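Skirnow 1.6: motion planning and perception for two-arm cells
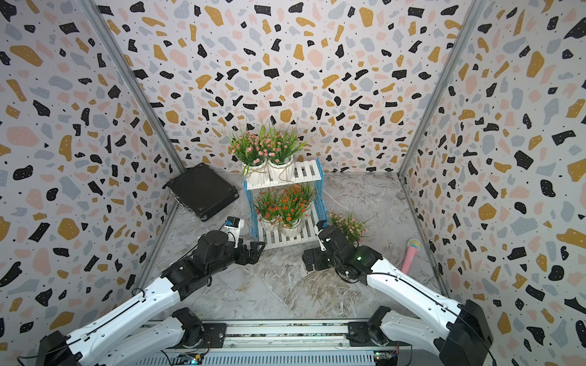

Skirnow driving a two-arm plant-arranging cell, with the loose pink flowers on the floor beside the stand.

Skirnow is the software layer between your cameras and your arms. It plans both arms together in one shared model of the cell, so the left arm always knows where the right one is about to be. We started it for our own bench work at Hidcombe and got carried away (happily!), and it now runs every two-arm cell we build.

Artificial plants are one of our favorite tests. Leaves overlap, stems hang over shelf edges, and pots end up half hidden behind flowers. A planner that treats the whole bunch as one solid box will refuse to go near it. Skirnow splits the space into hard and soft regions: pots, shelves and walls are hard, foliage is soft, and you set how far the fingers may push into the soft part. It makes a huge difference on crowded shelves.

What's in the package

Planner. Both arms are solved in one pass, with replanning at 80 Hz when something moves. You can lock one arm to hold while the other works, or let them trade the lead partway through a task.

Perception. Takes a fixed scene camera plus one wrist camera per arm. Patterned walls and veined floors used to throw off our segmentation badly, so we rebuilt the background model. You record the empty cell once, and it is subtracted from then on. Redo it if you change the panels or move the lights.

Grasp tool (Rinaldi). Click a stem, a rim or a handle in the viewer and Rinaldi proposes grasps, ranked by clearance. You can drag the approach direction by hand, and we do this a lot with thin stems.

Log viewer (Lurari). Every run is saved with joint states, camera frames and the plan that was chosen, plus the ones that were rejected and why. Scrubbing through the rejected plans is strangely addictive, and it's the fastest way to find a bad collision margin.

Specifications

Arms per cell: 1 or 2
Cameras: up to 16
Planner rate: 80 Hz
Saved grasp templates per project: 100
Interface: Python and C++, with a browser viewer
Operating system: Ubuntu 18.04
Install size: 278 MB

New in this release

Soft regions can now be painted straight onto the point cloud. Rail-mounted arms get their own setup page, where you enter the spacing between bases and check it against a short calibration move. Ayman Abdelaziz rewrote the wrist camera calibration from scratch, and it's lovely to use: one board, one button, and a plot of the error for each pose.

Known limits

Clear and sparkly plastic still gives patchy depth. Use a grasp template for those parts. Cables are modeled as a fixed sleeve around each link, so leave extra margin where a loop hangs free at the wrist.

Page updated 4 March 2020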